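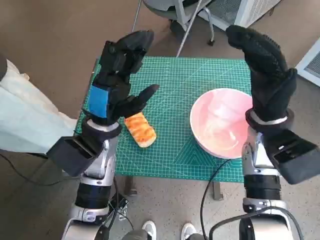

**Figure 3.** Work place for the serving task, with one bread roll and one round bowl on the cutting mat.

### 3.2 Table and objects

The serving task was prepared at the Vernever site on a small table covered with a teal-green cutting mat. We kept the mat for all 300 trials, as its grid of thin lines makes it easy to put the objects back at the same place. The roll is oblong, with a glossy striped top, and it starts in a diagonal position to the left of the bowl (Figure 3). The bowl is white outside and tinted pink inside.

A trial is finished when the roll lies in the bowl and no part of it touches the mat. Partial placements – for example, a roll that leans on the rim – were counted separately. There were 16 of them, and they are not included in the success rate of Table 2.

The choice of a round bowl was discussed during the pilot in October. The flat plate of the Collet set was easier to reach, but the roll often moved on it after the release. With the bowl this problem became rare, although the higher rim asks for more care in the approach. The mat hangs slightly over the sides of the table, and we did not trim it. The start position of the roll was checked by eye against the grid lines before each trial. Results for the second site, Trallby, are given in Section 4.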